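Walk to the Store, Even When You Don't Need Anything

I moved to Sternham seven years ago with a car, a parking permit and no intention of walking anywhere. The grocery store on Drirkgate is 1083 steps from my front door (yes, I checked, and yes, I've checked more than once) and for most of that first winter I drove there. I'd spend longer looking for a spot than I would have spent on the sidewalk. Then the car was in the shop for a week in March, and I got hooked!

What I love about a short walk is how little it asks of you. You don't need a plan or a water bottle. You go out for onions, you notice the bakery has changed its window, you come back with onions and a loaf you hadn't thought of. By the second month I knew which dog lived behind which fence. I knew the hill by the library was steeper going home, which makes no sense on paper, but my calves are sure of it.

And you don't need special gear either. I wore the same plain pair of shoes for two years, in all weather, and they did everything I wanted. 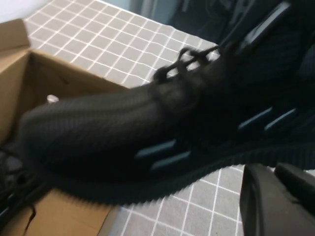
So much of the talk about walking is about distance, and I think that puts people off. My cousin in Brirska won't go out unless she has a full hour, so most days she doesn't go out at all. I'd take a daily walk to the mailbox over one grand hike in June. The small ones pile up! They get into the day between supper and the dishes, when you'd otherwise be standing at the counter reading your phone.

I'll admit the town has to meet you halfway. The crosswalk by the Rautiainen hardware store gives you so little time that I've seen grown adults sprint with paint cans, and past the underpass the sidewalk simply stops for 100 yards and you're in the weeds. Fix those two spots and I'd bet half my street would leave their keys on the hook. I've written to the city, and I'm going to write again.

Meanwhile it's almost six, the rain has quit, and we're out of milk.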